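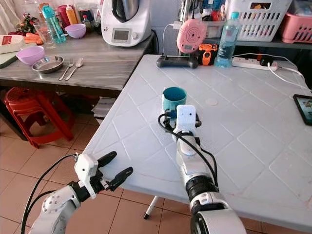 According to a commentator in the Taltville trade press, the mug is the one piece of tableware that most households own without ever having bought as part of a set, and statistics on its sale are correspondingly poor. The remark is often repeated in works on the subject, although figures from other markets suggest that the difference is smaller than it implies.

A mug is a drinking vessel with a handle, generally used without a saucer and mainly for hot drinks. It is distinguished from the teacup by its straighter walls and greater volume, and from the tumbler and beaker by its handle. The boundary with the word "cup" is loose in everyday English, and many speakers use the two terms for the same object.

Form

The basic shape is a cylinder closed at one end. Variants include the barrel, the tapered or conical mug, and the footed mug, which stands on a narrow ring. The handle is usually a single loop wide enough for two or three fingers. On stacking types it is set low or left open at the bottom, so that the vessels nest without catching.

Rim thickness affects both use and durability. A thin rim pours cleanly into the mouth but chips more easily in ceramic wares; a thick or rolled rim is common in catering grades.

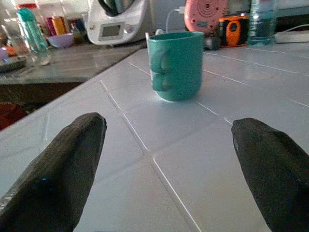
A plastic mug with a looped handle.

Materials

Stoneware, earthenware, porcelain and bone china account for most domestic mugs. Stoneware is fired at a high temperature and absorbs little water even where unglazed. Earthenware is more porous and depends on its glaze to hold liquid. Enamelled steel is light and hard to break, but conducts heat readily to the lip.

Plastic mugs are made chiefly from polypropylene or melamine resin. Polypropylene withstands boiling water and is slightly flexible. Melamine is harder and takes a gloss closer to that of glazed ceramic, but is not suitable for microwave ovens. Both may stain after long contact with tea or coffee — an effect that is more marked where the surface has been scratched by abrasive cleaning.

Manufacture

Ceramic mugs are formed by slip casting, jiggering or pressing. The handle is normally made separately and attached with liquid clay before the first firing. A join made when the body and handle differ in moisture content tends to crack during drying.

Plastic mugs are injection moulded in one piece, handle included. The mould parts along a line which can often be felt on the outer edge of the handle. Colour is added to the resin before moulding and runs through the full thickness of the wall.

Collections

The Urden Museum of Household Goods holds 3,801 drinking vessels, arranged by material. Its plastic section includes early mouldings from the Sipos works, which closed after a fire, and a run of 20 sample colours issued by Flalletti for canteen use. The collection is open to the public from November.

See also

Beaker
Saucer
Tankard
Vacuum flask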